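Home Articles Glossary Robot Learning Contribute Search

Demonstration gathering (robot learning)

Demonstration gathering is the job of making examples for a robot to learn from. Somebody steers the arm through a task, the computer saves what the arm did and what the cameras saw, and later a learning program tries to copy it. One saved run is called an episode, or a demo if you're feeling casual. I've written most of the entries in this part of the wiki and I'll admit this is my favorite, so forgive me if it rambles (my entry on gear ratios is much drier, go read that one if you want dry!).

Where the word comes from

"Demonstration" is old in this field and it used to mean grabbing the arm with both hands and walking it through the motion. People still do that, and it's called kinesthetic teaching. It works fine for a light arm and it's a real workout with a heavy one. Most of the demos I deal with come from teleoperation instead, where you sit a little way off with a controller or a smaller copy of the arm and the big one follows you.

The third way is to do the whole thing in simulation. You build a room, put a bench in it, drop some objects on the bench and drive a pretend arm with a real controller. I was snobby about this for a long time. Then I spent a winter on the Skestport bench set and came around completely, mostly because you can put everything back where it was with one key.

What gets saved

An episode is really just a long table with pictures attached. For every tick you want the joint angles, the gripper opening, the command that was sent and the camera views, all with times that agree with each other. That last part causes more grief than everything else put together. In the Skestport set we saved at 30 ticks a second, and the first batch had the gripper signal running 2 ticks behind the joints. You couldn't tell from watching the replays. The learned arm could tell, though — it closed its fingers late on every single grasp, exactly as it had been taught.

You also want a line of plain text saying what the task was. "Put the cube in the tray" is good. "Task 4 retry" is not, and I have typed that one more often than I'd like.

How a session goes

There's a rhythm to it once you've settled in. You load a layout, read the task line out loud (I do, anyway), drive the arm, then mark the run as keep or toss and load the next layout. In Numico, the little recording program we used, that's all on the same pad as the steering, so your hands never leave it. I found that 16 runs in a row was my limit before I got sloppy, and sloppy driving has its own look: long pauses, tiny corrections, a wobble before each grasp.

Do toss runs, but don't toss every run with a mistake in it! If you fumble the pickup, back off and get it on the second try, that's a lovely thing for the program to learn from. A set made only of perfect runs gives you an arm that has no idea what to do after its first slip.

Changing things up

The layout should vary, and by more than feels necessary. Move the target object, turn it, swap the neighbors, change the light. Tools and small hardware lying around are useful too, as the arm has to learn which things to leave alone. My first layouts were far too tidy and the arm trained on them went for whatever was closest.

Starting poses matter as well. I used to begin every run from the same spot above the table out of pure habit, and Grornier, the shared checker that a lot of small projects run their sets through, flagged it right away.

The Skestport set kept 1,169 episodes in the end, after about a month of throwing things out. The layout I drove the most is the workbench one, with the tray and gray cube off at the left, the hand tools scattered over the wood and the arm reaching down by the rear edge of the table.

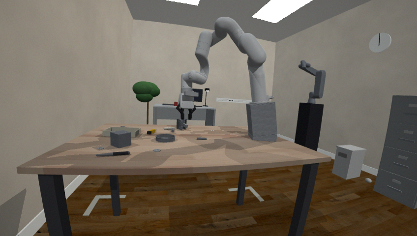 Simulated against real

People ask which is better and I never give a straight answer. Simulated runs are cheap and clean, and contact is where they let you down: a nut that slides nicely on a rendered bench may catch on a real one. Real runs have all the right friction and you pay for each one in time and sore shoulders. Barbieri, the mixed set I learned on, uses a pile of simulated runs first and a small helping of real ones after, and I still build mine that way.

See also: Teleoperation; Kinesthetic teaching; Episode format; Gripper timing

Comments

tinwhistle: The bit about the gripper lag saved my week. Mine was off in the other direction, so the fingers were closing on air.

bench_goblin: Could you say more about what controller you used? I've only got a gamepad and the wrist rotation drives me up the wall.

Author reply: It was a gamepad for me too! Put the wrist on the shoulder buttons and turn the speed way down.

marlow77: I'd disagree on keeping the fumbled runs. With a small set mine just learned to fumble. Maybe it evens out once you have more.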